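Ticket: newsletter PDF, page numbers wrong after first insert
Status: open, waiting on print shop
Opened by: Lutfa Debnath
Assigned: Ehab Fahmy
Priority: high (print deadline Wednesday)

Lutfa, 8:50 am
Exported the February issue out of Flumel this morning and the folios are off. Pages 1 to 4 fine. Page 5 says 5 at the bottom, then the next one says 5 again, and everything after it is one short. Table of contents matches the wrong numbers, so at least it's consistent. Cavell want the final file by Wednesday noon for the 2,000 copies. Didn't change the template. Didn't update anything that I know of.

Ehab, 9:15 am
Which machine? And is it the PDF only or do you see it in the layout view as well?

Lutfa, 9:20 am
Front desk machine, the Nastberg. Layout view is right. PDF only. Print preview is also right, I just checked.

Ehab, 9:40 am
OK. Things to try in this order, tell me after each one:
Close Flumel all the way, reopen, export again.
Export just pages 4 to 8 to a new file.
Export with "use section numbering" turned off.
Don't save over the original please. Save As with a new name.

Lutfa, 10:05 am
First one, same. Second one, weird: the short file comes out numbered 1, 2, 2, 3, 4. So the double follows the page, not the number. Third one, numbers disapear completely. Put it back on.

Ehab, 10:10 am
Good, that's useful. So something on the second page 5 is telling it to start over. Is there an insert or a linked page there?

Lutfa, 10:25 am
Yes. That spread is the Flanagan piece, the parking one. It was a linked file, they sent it as their own Flumel document and I dropped it in. Same as the last issue, and that one was fine.

Ehab, 10:30 am
Was last month's linked or pasted?

Lutfa, 10:45 am
Had to go look. Pasted. So not the same, sorry.

Ehab, 11:00 am
Likely it then. A linked doc carries its own section start. Layout view ignores it, export doesn't. Right click the linked page, Section, see if "start at" has anything in it.

Lutfa, 11:10 am
Grayed out. Can't click it. It does show a 5 in the box.

Ehab, 11:15 am
Grayed out because it lives in their file. Two ways to go. Either get Flanagan to clear it and resend, or you embed the link, which breaks it off from their copy and makes it editable. I'd embed. If they send changes later you'll have to redo it.

Lutfa, 11:50 am
Embedded. Box is live now, cleared it. Exported. Numbers on 5 and 6 are right!! But now the footer on page 7 is sitting higher than all the others and the text on it has gone to a different font. Pasting what comes out of the PDF for that page when I select all, so you can see where the footer line lands. It should be at the very bottom, after the parking text, and it's coming out straight after the picture.

(text from PDF, page 7)

Residents with a yellow permit should move to the lower lot by the end of the month. The upper lot closes for resurfacing and the gate will be locked overnight. 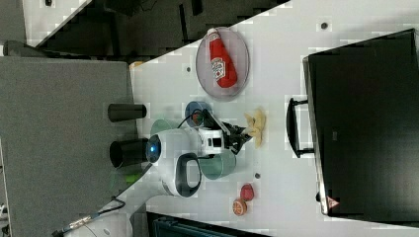

Page 7

Visitor spaces are not affected. If your permit has been lost or damaged, bring a photo ID to the office and a new one will be printed while you wait. There is no charge for the first replacement.

(end)

Ehab, 12:20 pm
Got it. Footer is anchored in the text flow on that page and not on the master. Probably came in with the embed. Their template does footers that way, I've seen it in other stuff of theirs.
Try: select the footer on 7, cut it, don't paste. Then Page, Apply Master, pick "inside right". It should put ours back.

Lutfa, 12:35 pm
Cut it. Apply Master gives me "one or more items are locked" and does nothing.

Ehab, 12:40 pm
Layers panel. There'll be an extra layer with a name that isn't ours. Padlock next to it.

Lutfa, 1:30 pm
Back from lunch. Found it, layer is called "base copy 2". Unlocked. Apply Master worked. Footer is at the bottom, right font, says 7. Checked 8 through the back cover and all good. Contents page updated itself too after I hit refresh.

Ehab, 1:35 pm
Great. Before you send it, zoom to 100 and compare the body text on 7 with 8. Embedding sometimes drags their scaling in with it.

Lutfa, 1:50 pm
Ugh. Yes. Text on 7 is bigger. Frame says 125 percent. Set it to 100 and now there's a gap under the last paragraph, nearly a third of the column.

Ehab, 1:55 pm
Gap is just the space you got back. Any filler? Otherwise pull the office hours box over from 8.

Lutfa, 2:20 pm
Moved the office hours box. Looks ok. Had to shorten the heading on 8 by a word so it didn't wrap. Exported as feb_final_B, fonts embedded, bleed on. Opened it on my own laptop and on the front desk one, same on both.

Ehab, 2:30 pm
Send me B as well, I'll run it through the checker.

Ehab, 2:55 pm
Checker is clean except one warning, a leftover empty text frame on page 5. Won't print. Leave it or delete it, up to you.

Lutfa, 3:05 pm
Deleted, re-exported as C. Numbers still right. Uploaded C to Cavell. Their page says "recieved, in queue". Leaving this open till they send the proof back.

Ehab, 3:10 pm
Fine. Notes for whoever gets this next time:
Duplicate folio after an insert = linked doc with its own section start. Embed it, clear "start at".
After embedding, check for a locked layer, check footer is on the master, check frame scale.
Refresh contents last.
Also asking Flanagan to send us plain text from now on. Will add a line to the contributor sheet.

Lutfa, 3:15 pm
Can you put in the sheet that pictures come as separate files too? Half of them arrive pasted inside the document.

Ehab, 3:20 pm
Will do. Ping me when the proof is in.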